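Search this site Search Go

The Rulebook for Picking Up a Plastic Bag

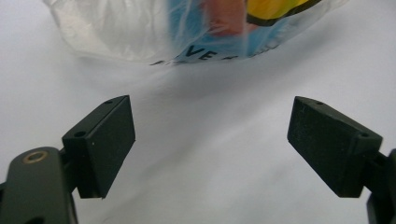
Black pads on a hand-held gripper, with a crumpled printed bag lying past the fingertips.

Ask people at the Zasstead workshop what they argue over most and you might expect motors, or money. It's bags. Thin, shiny, wrinkled bags, the sort a snack or a toy comes in, and the right way to record a person picking one up so that a robot can learn from it later.

I spent two days there in June and came home a convert. The house rules fill 8 pages, stapled at the corner and covered in pencil, and they are some of the most enjoyable technical reading I've done in years!

It begins with the table. Plain white, wiped down, nothing on it that the task doesn't call for. Then the approach: start with the fingers open and the bag in full view, hold still for 2 seconds, and only then move in. New operators hate the pause. They want to get on with it (so did I), and their first recordings get thrown out for exactly that.

Bags get a section to themselves. Clear film picks up glare and shows whatever lies behind it, so the rules ask for soft, even light and a fresh crumple between takes. You don't smooth the bag out and you don't turn the lettering to face you. A bag in someone's kitchen won't be so polite.

The pads have their own checks. Look at both faces before a session, and look again after every break. Check that they sit square on their brackets. If one pad is changed, the other is changed too, and the swap goes in the log with the time. Sokesora, the group that keeps the shared version of the rules, added that line after a long fight over whether a worn pad and a new one could count as a pair. I heard both sides and I'm with the strict camp.

The part I liked best covers failure. A dropped bag stays in the set, marked as a drop. A recording where the operator's free hand sneaks in to help does not. Quintana, a smaller shop that joined last year, wanted to keep those too, under a separate label, and the margin notes on that page run right over the staples.

Every batch of 2000 recordings gets a review by 3 people who didn't make any of them. They watch at full speed first and slow down only when something looks off. Arguments are settled by the written rule, and if there isn't one, somebody has to write it before lunch.

The next edition goes to Plilevano for a trial with paper sacks and net produce bags. The section on nets is still one sentence long: "Count the snags."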